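Project diary, Canham laboratory
Thursday, May

Collection for the Drakisar grasping set resumed at the start of the morning shift. The target for this phase remains 505 accepted examples, of which 100 were assigned to the present session. Ms. Kpodo supervised the station and Mr. Sæther kept the log.

The protocol was amended on one point. Items are now to be placed toward one end of the bin before each block of 50 attempts, as the earlier examples favored objects lying apart from one another. Declan Mac Suibhne asked that mixed shapes be kept together in the same block – the model has so far seen too many boxes – and this was agreed.

Diarmuid Mac Suibhne raised again the matter of labels. Attempts ended by the operator are to be recorded separately from failed grasps. The written guidance will be revised accordingly and sent to Carbone for comment.

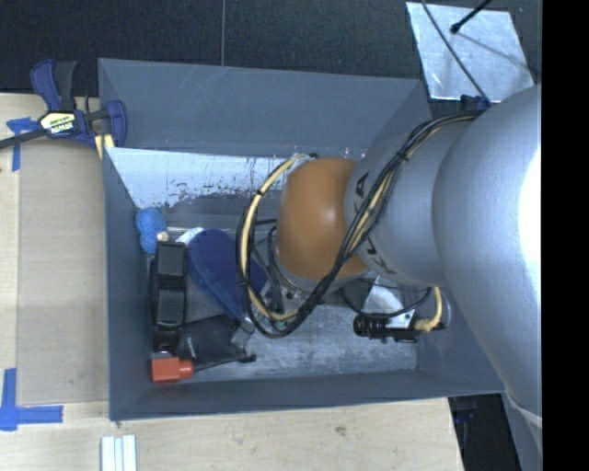
Arm over the gray bin, with the items grouped at the left end.

The afternoon block began at 2:15. The clamps are to be checked before every block and the check entered in the log. Finbarr Ní Mhurchú will review the session files tomorrow.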